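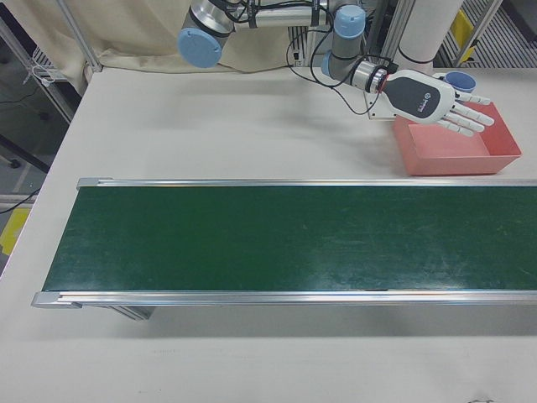
Hello all, I've been meaning to answer Kwabena's question about sorting lines for cups and small kitchen bits, and his message is quoted further down. My own view is that most people fuss over the belt and forget where things end up. A plain pink tray set just past the far rail, with sloping sides, does me nicely, and I'd pick one that shape over a deep box any day (less far to drop, and easier to wipe out!). Keep it close to the rail, too, so nothing has to be carried over bare table.

Kwabena Annan wrote:

> We've got 3,000 to spend on a short belt and a table for the Olwood kitchen, and I can't decide between the green belt and the white. Does the green one show marks? And do cups roll about on it? Ours are the light plastic sort and they go everywhere.

Right, in order:

## Marks

Yes, the green shows scuffs, mostly pale streaks along its length. I don't mind them. The white one we had at Ciltmont looked grubby by May and I was forever at it with a cloth.

## Cups

Stand them up if you can. A cup on its side will do as it likes once the belt gets going, so I lay mine across the belt only when I've no choice — and never two together. Watch for glare off the belt as well, it can be a nuisance near the front rail.

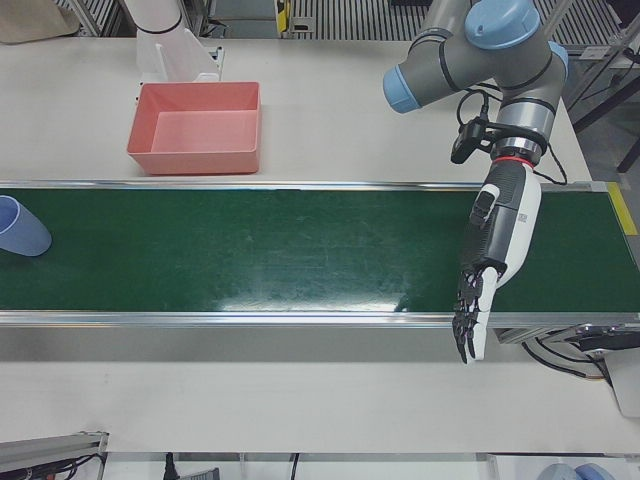
## Money

Stoltwood quoted us 3,857 with the table, then 2,000 for the belt alone when I asked nicely. I'd ask for both prices. Trays were extra, and we bought 13 in the end, far too many, so you're welcome to a few if you can fetch them from Agbenyega.

Let me know how wide your table is and I'll measure ours to compare.

Yayra Sowah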